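Sondgate loses its last late-opening chemist

August 26, 2023

Sondgate has plenty of places to buy a scented candle after six in the evening. As of this month it has none to buy a packet of throat sweets, the Minja pharmacy on the high street having cut its hours and turned its lights off with the rest of the parade.

A notice taped inside the door thanks customers for their "continued patience", a quality the town has been asked for a good deal lately. The nearest counter open into the evening is now in Prerkon, 16 miles off by a road that has been promised resurfacing for as long as most residents have been driving on it. There is a bus. It goes there at teatime and comes back the next morning.

Minja says evening trade had dwindled to the point where two members of staff were sometimes serving no one at all. The company has offered a collection locker for repeat prescriptions, to be fitted by November, and a website where blister packs and other small necessities can be ordered for delivery within two working days. Anyone planning a headache is advised to book ahead.
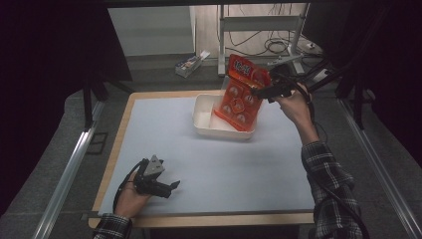

Cadi Griffiths said the locker was all very well for people who knew what they were going to come down with, but she had three children and they had never once given her notice. She added that she had stopped reading the sign on the door, as it only made her cross.

A petition against the new hours has been left on the counters of the butcher's, the library and the Clovo café, and had gathered 249 signatures when it was last totted up. It would have been more, but the library copy went missing for a week and was found being used as a bookmark in a history of canals.

The parish council discussed the matter for most of its last meeting, which had been called to talk about hanging baskets. Members agreed to write a letter. They then spent some time on whether the letter should be "firm" or "strongly worded", settled on firm, and asked the clerk to find out who it should be sent to.

Minja has said it will look at the hours again in the new year if there is proof of demand, and puts the figure at 100 customers a week coming in after six. How they are to come in after six while the shop is shut has not been explained. The company says it is happy to receive feedback in person, at the counter, during opening hours.

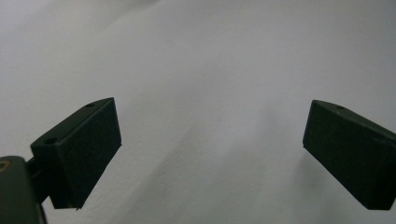

A plain, pale surface.

The petition can be signed at Clovo until the end of the month.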